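The long way round to Drokbridge

There is a particular kind of Saturday-league ground where the touchline is closer to the hedge than it ought to be, and where a good clearance means somebody has to go and ask a farmer for the ball back. Drokbridge play on one of these. I have been going there, on and off, since my knees gave up on me, and I still can't walk through the gate without wanting to lace something up.

It was September when I started following them properly. They had come down two divisions in two seasons, which takes some doing, and most of the side that had been so good on the old ground by the canal had gone off to Braken, where there is a proper stand and somebody pays your petrol. What was left was a goalkeeper, a very stubborn pair of centre halves and a crowd of lads from the youth side who looked, at the first home match, as if they had been told about it that morning. They lost by five. I bought a tea and stayed to the end, and the tea was excellent.

I'll admit I thought I was going to write a sad piece. You get into the habit of it with clubs this size, you have the last paragraph more or less ready before you've parked the car. But they drew the next one, and then they went to Tarnano on a filthy afternoon and won with a header so late that half the home bench had already started putting the cones away, and after that I stopped planning paragraphs and simply went along.

The way they play is very simple and rather lovely to watch when it works. The full backs stay at home, which you hardly ever see now, and the two in the middle pass to each other far more than looks sensible, little short balls that get the crowd muttering. Then one of them turns and it goes out to the left wing, every time, and every time the other team seem surprised. By Christmas people had stopped muttering. There was even a bit of singing from the hedge side, mostly the same song, with a verse about Braken that I can't put in a magazine.

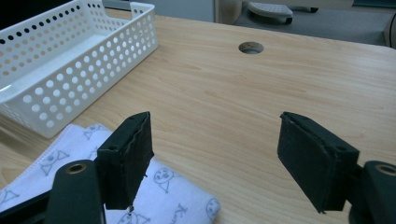 Match days at a club like this begin a long time before anybody kicks anything, and I've grown fonder of that part than I ever expected to be (my wife says I have become a person who arrives early for things, and she doesn't mean it kindly). The pitch gets walked, the nets go up, somebody argues with the boiler. Indoors there is all the small stuff that never gets near a match report. A shallow white plastic basket with holes in its sides, a folded white cloth, a plain pale table: give me those and the sound of studs on concrete and I am perfectly happy. I used to rush past all of it to get a good spot by the halfway line. Now I dawdle, and I hear far more about the team that way than I ever did from the programme.

The cup is what changed things. Drokbridge had not been past the second round in anyone's memory, and they drew Braken away, of course they did, with half their old team in the other dressing room. The gate that night was 1,759, and I think I must have stood next to most of them in the queue for chips. It was a scrappy match, full of fouls by people who had once shared lifts to training, and it finished level. Drokbridge went through on penalties. I have no idea what the last one looked like, I had my scarf over my face.

That put them into a quarter-final against Zapata, who began as a works team and have never quite lost the look of one, big and cheerful and very hard to knock off the ball. Zapata had the better of it from start to finish and I shan't pretend otherwise. The official attendance was 2,539, the biggest crowd the young ones had ever played in front of, and for the opening half hour it showed. Passes they'd been making all winter went straight into touch. They were two down at the break and they came out and pulled one back from the left wing (where else?) and for ten minutes I truly believed. Then Zapata scored again, and that was that, and we all clapped until our hands hurt.

The bus home was noisier than you'd think. Someone had brought a cake meant for a win and it was decided that it would only go stale. The centre halves slept through the whole thing, leaning on each other, and the goalkeeper did the song, including the verse.

They are fourth in the league as I write, with a game in hand and Tarnano still to come at home. Promotion would mean Braken twice a season, and a longer drive for me, and probably a fence where the hedge is. I have mixed feelings about the fence. The kettle goes on an hour before kick-off, and if you're coming by car, use the lower field, the top one is all mud.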